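3.2 Raster, Unterlage und Objektauswahl

Ausgangspunkt war die Frage, wie Gegenstände auf einer Tischfläche verteilt werden, wenn keine Sitzplätze vorgegeben sind. In der Vorstudie (Standort Tunstall) noch ohne Raster, Positionen nach Augenmaß notiert. Ergebnis unbrauchbar: zwei Kodierungen derselben Anordnung lagen teils eine Handbreit auseinander. Daher in Plestton Umstellung auf Felder.

Unterlage: braunes Papier über die gesamte Arbeitsfläche, darauf dunkelblaues Klebeband in Längs- und Querrichtung. Papier wurde gewählt, weil glatte Tischplatten das Deckenlicht spiegeln und helle Teller dann kaum abzugrenzen sind. Nachteil – Papier nimmt Flecken an und muss ersetzt werden, das Raster jedesmal neu geklebt. Abweichungen zwischen den Klebungen wurden nicht systematisch erfasst (vgl. Abschnitt 5). Klebeband zählt nicht als eigenes Feld; liegt ein Objekt auf der Linie, gilt das Feld mit dem größeren Flächenanteil.

Objekte: bewusst wenig. Runde Teller in blassen Farben, dazu kleine Blöcke und Würfel ohne Aufdruck. Keine Gläser, kein Besteck. Besteck war in der Vorstudie dabei, hat aber die Ausrichtung als zusätzliche Variable eingebracht, die wir mit dem Grerkex-Schema nicht sauber abbilden konnten. Farben nach Trennbarkeit auf braunem Grund ausgesucht, nicht nach Funktion.

Kodiert wurden pro Anordnung: Feld des Tellers, Belegung (leer / belegt), Feld aller übrigen Objekte, Nachbarschaft. Als benachbart gelten Felder mit gemeinsamer Kante, diagonale nicht. Insgesamt 385 Anordnungen, davon 300 mit mindestens einem belegten Teller. Doppelt kodiert wurden 173, Unstimmigkeiten im Gespräch geklärt. Ein leerer Teller wird eigens geführt und nicht als freies Feld behandelt, das war in der ersten Fassung des Schemas noch anders und hat zu falschen Abständen gefürt.

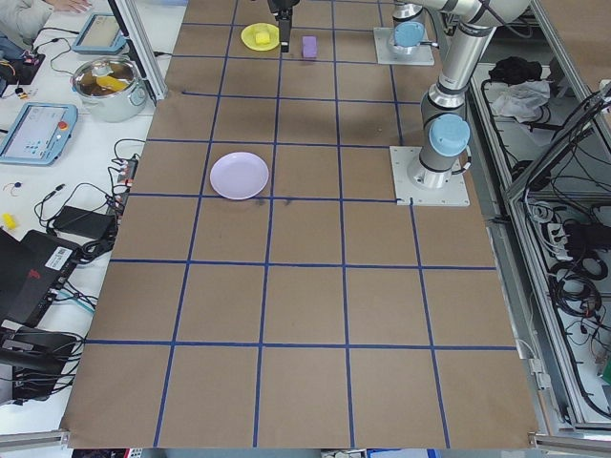
Abb. 2: Arbeitsfläche mit geklebtem Raster; gelber Teller mit kleinem blassgelbem Würfel, lavendelfarbener Teller leer.

Für die Auswertung bleibt damit der Abstand in Feldern, nicht in Zentimetern. Grob, aber stabil. Perspektivische Verzerrung spielt so kaum eine Rolle, solange die Linien erkennbar sind. Schwieriger: Objekte, die dicht neben einem Teller stehen, ohne darauf zu liegen. Regel hier – belegt ist ein Teller nur, wenn der Gegenstand auf ihm aufliegt, Berührung am Rand reicht nicht. Ob ein Block steht oder liegt, wird notiert, geht aber in die Abstandsmaße nicht ein.

Flecken und Verfärbungen auf dem Papier werden ignoriert, ausser sie verdecken eine Linie. Solche Fälle wurden markiert und in der Trovach-Auswertung (Abschnitt 4.1) einmal mit und einmal ohne gerechnet.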